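Le goûter sans sucre, ou l'art de vendre le vide

On me l'a présentée comme une révolution de quatre heures et demie. La gamme s'appelle Nastau, elle se vend en sachets de papier kraft, et elle promet aux parents « le goûter qui ne ment pas ». J'ai passé une bonne partie du mois de février à en manger, à lire les étiquettes et à poser des questions qui agaçaient. Je ne suis toujours pas convaincu, et je le suis même un peu moins qu'au départ.

Le principe tient en une phrase : remplacer le sucre ajouté par des purées de fruits très concentrées, des fibres et un sirop dont le nom, Zellorar, évoque plutôt un médicament contre le vertige. Sur le devant du sachet, « sans sucres ajoutés » occupe la moitié de la place. Au dos, en caractères que je lis à bout de bras, la teneur en sucres par portion. Elle est à peine inférieure à celle d'un biscuit ordinaire. Tout est légal, tout est écrit. Encore faut-il retourner le sachet, avec un enfant pendu à la manche et la caisse qui avance.

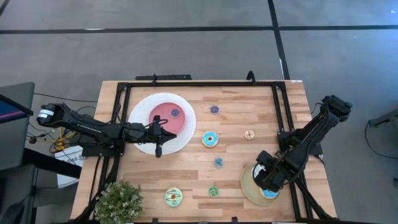
Le beignet reste l'adversaire favori de ces marques. Il figure barré sur leurs affiches, il sert d'épouvantail dans les ateliers scolaires, il incarne à lui seul tout ce qu'un enfant ne devrait pas avaler. Pourtant, regardez le petit beignet jouet à glaçage bleu, posé sur son disque rose rouge au milieu d'une grande assiette blanche : personne n'irait le confondre avec un aliment vertueux, et c'est bien sa qualité. Un vrai beignet se présente pareil, sans détour. On sait ce qu'on donne, on en donne un, le dimanche ou à un anniversaire, et l'affaire est entendue. La barre aux dattes, elle, s'installe tous les jours dans le cartable, souvent par deux.

J'ai demandé à la société Ultico, qui distribue la gamme, sur quoi reposait l'affirmation selon laquelle les enfants « réclament moins de sucre au bout d'un mois ». On m'a envoyé une brochure. Elle cite une enquête menée auprès de 2 134 foyers, dont 1 509 auraient constaté un changement. Constaté comment ? Les parents remplissaient un questionnaire en ligne, après avoir reçu un colis gratuit. Pas de groupe témoin, pas de pesée, aucun carnet alimentaire. J'ai relancé deux fois pour obtenir le texte exact des questions et j'attends encore.

Il y a aussi le prix. Un paquet de 200 grammes coûte ce que coûtent trois kilos de pommes au marché de mon quartier. La pomme n'a pas de slogan, elle tache, elle brunit dans la boîte, et les enfants la rapportent à la maison avec une seule morsure. J'entends l'argument de la commodité, je l'ai moi-même pratiqué pendant des années avec des compotes à boire. Je demande simplement qu'on appelle cela de la commodité et qu'on la facture comme telle.

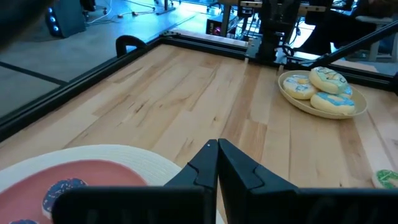 Pin-yu Au n'est pas d'accord et me l'a fait savoir sans ménagement : à force de traquer la moindre exagération sur les emballages, je finirais par décourager les familles qui essaient de faire un peu mieux, et un goûter imparfait mais riche en fibres vaut toujours mieux qu'un paquet de gaufrettes. L'objection est sérieuse. Les fibres sont bien là, je les ai vues sur l'étiquette, et mon estomac peut en témoigner. Mais « un peu mieux » n'est écrit nulle part sur le sachet. On y lit « enfin sain », en lettres vertes.

Reste la question du goût, que la brochure expédie en deux lignes. J'ai servi la version cacao à mes neveux, sans commentaire. L'aîné a fini le sien poliment. La cadette a demandé s'il y avait autre chose. Oosthuizen, le concurrent direct, s'en tire mieux avec un sablé à l'avoine franchement sucré dont l'emballage ne promet rien de particulier, et qui a disparu en une après-midi. Je n'en tire aucune loi, deux enfants ne font pas une étude. Celle de la brochure n'en est pas tout à fait une non plus. 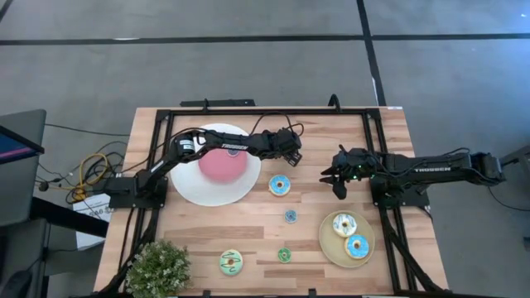 Une lectrice à qui j'avais fait lire ces pages me reproche d'oublier la cantine, où tout se décide selon elle : les enfants y prennent l'habitude des desserts lactés, et ce qu'on glisse ensuite dans le cartable ne change pas grand-chose. Elle a peut-être raison. Les menus que j'ai pu consulter affichent bien un laitage sucré presque chaque midi, et les marques de goûter n'y sont pour rien. Elles en profitent quand même, en vendant aux parents de quoi se racheter à 16 h 30.

Quant au sirop Zellorar, j'ai voulu savoir combien il en entrait pour 100 grammes de produit fini. Secret de fabrication, m'a répondu le service consommateurs, qui a joint à son message un bon de réduction valable sur le prochain achat. Je ne l'ai pas utilisé.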